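From: Jailson Bragança
To: household-storage list
Date: Mon 20 February
Subject: Re: long narrow bins for shallow shelves

Sreekumar Varghese wrote:

> I have been looking for a bin that is long and narrow instead of
> square. The shelves in our supply closet are deep, and whatever goes
> to the back stays there until May. Has anyone on the list used the
> white plastic ones? Do they hold their shape, and can you pull
> them out with one hand? I would need 47 of them, so I'd like to
> get it right before I order.
>
> Also, do you label the long side or the end?

Sreekumar,

We use the white ones at Holanda, in the parts room and in the kitchen store. I took one down to the work table this morning to look at it properly before answering, since I mostly just grab them and go.

The shape is what you're after. It is a narrow, deep tub with walls that flare a little toward the top. The handle is a cutout molded into the front end, so on a deep shelf you put the end with the cutout facing out and pull. One hand is enough if the bin is light. With a full load of hinges I use two.

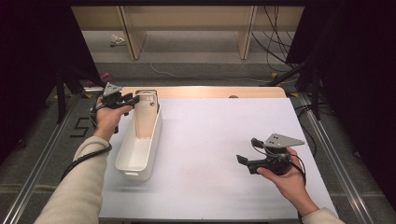 As for holding their shape, ours have been in use for two years and I have not had to throw one out. The long walls will bow if you pack them tight with something heavy, and then the bins rub against each other on the shelf. Leave a finger's width between them. Anselmo Medeiros lined his up with no gap at all and now has to pull out three to get one.

The flare matters when you measure. Take the width at the rim and not at the base, or you will come up one bin short on every shelf. I made that mistake on the first order from Grudeo -- it was over 1000 pieces for the whole building, and we had to find somewhere to put the extras.

On labels, the long side is plain, so there is plenty of room for one, but you won't see it once the bin is on the shelf. I would label the end. If the bins also get set out on a table for sorting, put a second label on the long side, low down where your hand doesn't rub it off.

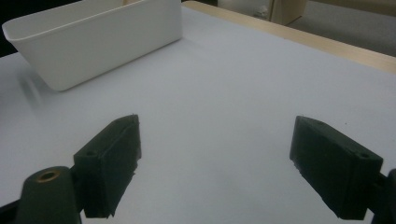 CLEANING AND LINERS

Warm water and dish soap. The inside corners are rounded, so a cloth gets into them without much trouble. Dust shows on the white, but I'd sooner see it than not. Heloísa Meireles lines hers with shelf paper for small screws. I tried that and the paper slid forward every time I pulled the bin out, so I quit.

If you want to try a couple before ordering all 47, I can spare two. Let me know which day you're in the building and I'll leave them at the front desk.

Jailson

2 replies | 0 shares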